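How Does a Robot Know Where to Put Its Fingers?

Pick up a pencil. Easy, right? You didn't stop to do any math. Your brain did it for you and never sent a bill.

A robot gets no such help. Somebody has to write its thinking down, line by line, and those lines are called software. A robot without software is a very expensive coat rack.

Step one: Look

The robot's camera sends the computer a picture, which to a computer is a giant pile of numbers. A part of the software called perception sorts through the pile and asks dull but important questions. Which numbers are table? Which are thing? Which way is the thing pointing?

Step two: Plan

Next comes planning. Say the robot wants to grab a flat plate with a round knob on it. Should it squeeze the plate or pinch the knob? The planner tries out lots of grabs in its imagination — 200 of them, if you let it — and gives each one a score out of 100. A grab that scores 8 goes in the trash.

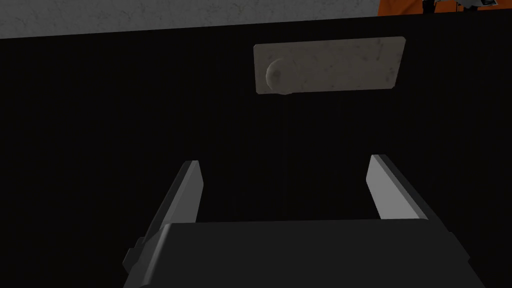

Simulated view: Chrysoula Andreadis / Amville

Everything in that view was drawn by a computer, even the gripper with its two fingers spread wide. It's called a simulation, and it works a bit like a video game with no points and no music. Programmers love simulations. If a pretend robot whacks a pretend table, you press reset and nobody has to buy a table.

Step three: Move

Last comes control, the bossy part. It tells every motor how far to turn and how fast, then checks whether the motor listened. Too far left? Go right a little. Too far right? You can guess.

Try it yourself

Ask a friend to close their eyes and be the robot. Put a cup on the table. Now be the software, using only words like "forward," "left," "open" and "close." Rajitha Khondokar's class tried this in March, and their best team needed 43 commands to pick up one cup.

Use a plastic cup.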